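Drivby Pair — two-hand teaching grippers
Item 3083 · Made by Gratura · In stock

Hi, I'm Tiziana Benedetti, and I look after the teaching tools here at Gratura. I get asked to write these pages because I use the things all day, so forgive me if I wander a bit.

The Drivby Pair is a set of two hand-held grippers for showing a robot how a job is done. You pick one up in each hand, do the job, and the motion gets saved along with the jaw opening and the view from each tool. No robot arm has to be in the room. If you've ever tried to open a bag with a joystick, you already know why I like that so much!

We make a remote-control kit too (it's called Brennan), and I still reach for it when I want to feel the arm's real limits, the reach and the speed and the spots where an elbow gets stuck. For anything floppy, though, I go straight to the Pair. My hands already know what to do with floppy. 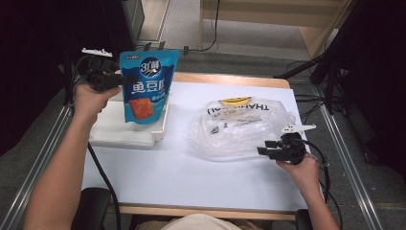
Both tools are wired, and I get grumbling emails about that. I tried a wireless version for most of October and went back. The cable means no batteries to swap and no clock drift between left and right, and after ten minutes you stop noticing it. Let it hang down past your forearm and off the front of the table, and leave yourself some slack for the far corners.

Ga-eun Hwang, who tests every set before it ships, has recorded 3,704 takes on hers — same jaws, one change of bushings. She likes to sit down for long sessions. I stand, and my shoulders complain.

A few habits that make for better takes:
Start with the jaws open and in view of each other.
Move at the speed you'd want the robot to move.
If you fumble, keep going and fix it. Those takes are useful.
Move the props around between takes.
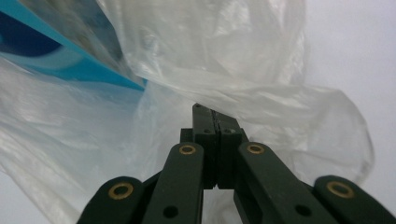

Thin plastic is where people ask me the most questions, and my answer is always to slow down at the pinch. The two fingers have flat inner faces that come together along their length, so you can bury the tips in a fold and close on a decent amount of film. The tool's own view helps a lot with this, as you get both fingers and all the wrinkles around them, even when the bag fills most of what you're looking at. Then lift a little before you pull. If the film slides, open up and take a deeper bite.

What comes with it
Left and right grippers with cables
Spare set of brass bushings
Grondasano recording software, one seat
Room for 100 practice takes on our server, if you'd like us to look them over

Spare jaws are item 2641 and ship in the same box if you order them together. Write to me with questions, and tell me what you're trying to teach — I love hearing about the odd ones.

Page updated 14/02/2024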